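4.2 Paper handling in small offices

The survey reached 1,225 households and small firms in Flullham and Vudton. Respondents were asked how long they keep bills, letters and receipts before sorting them. Most of those who worked from home reported one main pile, kept on or near the desk, and cleared it when space ran short. 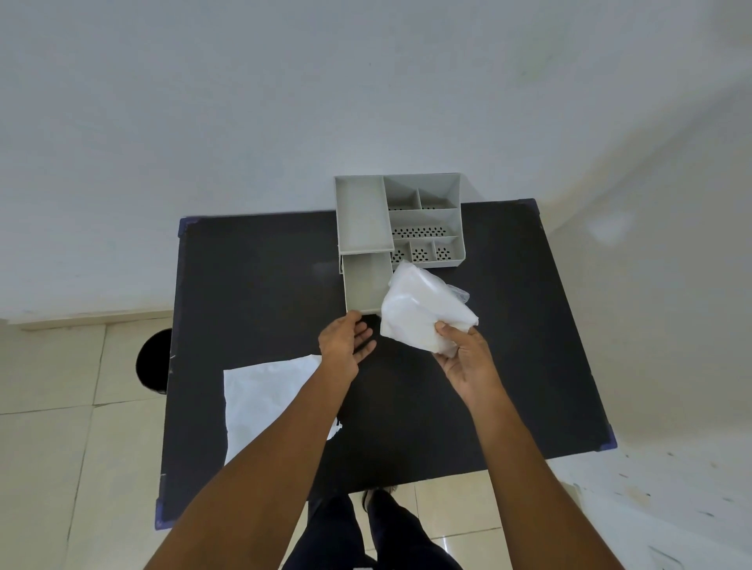

Clearing the pile did not always reduce it. In Vudton, 700 respondents said that they moved papers from the desk to another surface at least once before filing them. Mandagi and Lu found the same habit in their earlier study of rented offices, where old bills were often kept long after payment.

Follow-up interviews were held in February. They dealt mainly with papers that people found hard to class, such as handwritten notes and letters with no date. 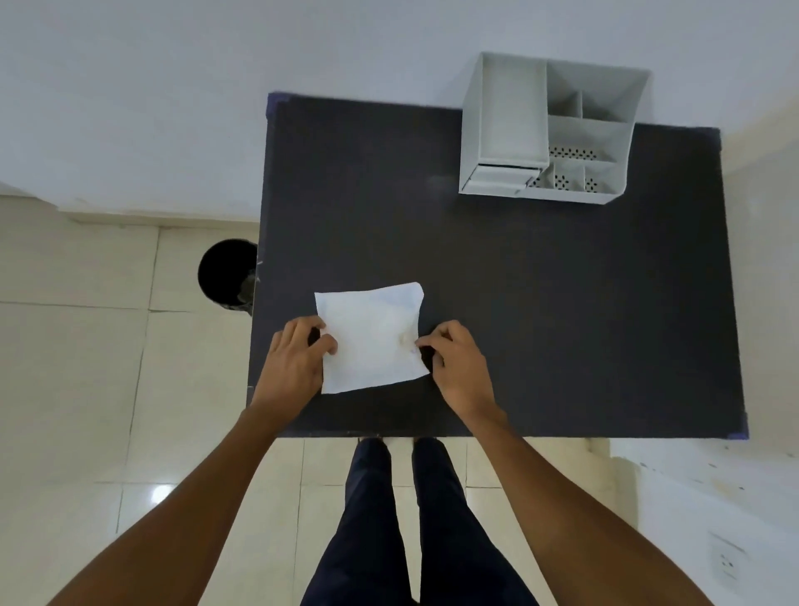 Yuk-lan Chang said that she never threw away a note until the job it belonged to had been paid for, and that she wished her clients would do the same. Other replies were less firm, and two respondents had no rule at all.

Filing time depended more on the number of categories than on the amount of paper. Respondents with many narrow categories hesitated longer and made more errors. Storage products may encourage such division. A desk organizer with eight open compartments, as in Figure 3, invites the owner to find eight uses for it, and several respondents described naming a category to suit an unused space. Section 4.3 considers shared filing.

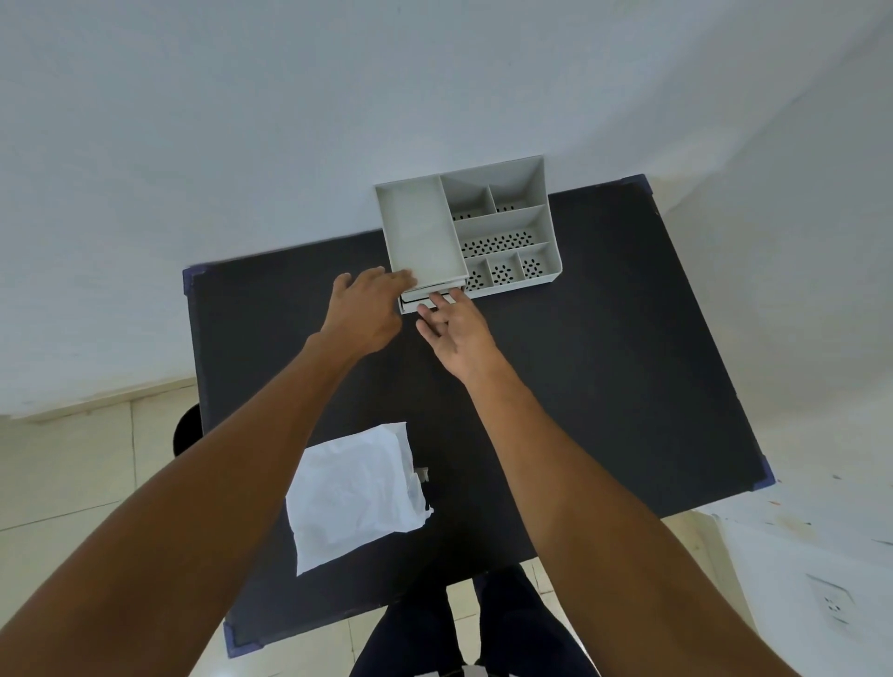 Figure 3. Desk organizer on a table.

Shared filing brought a separate problem, in that labels chosen by one person were often misread by another. The Pavlović scale was used to rate agreement between pairs. Scores were lowest for household papers and highest for tax records. Where pairs shared an organizer with compartments of unequal size, the large bin at the left in Figure 3 being typical, the biggest space tended to collect whatever the two could not agree on.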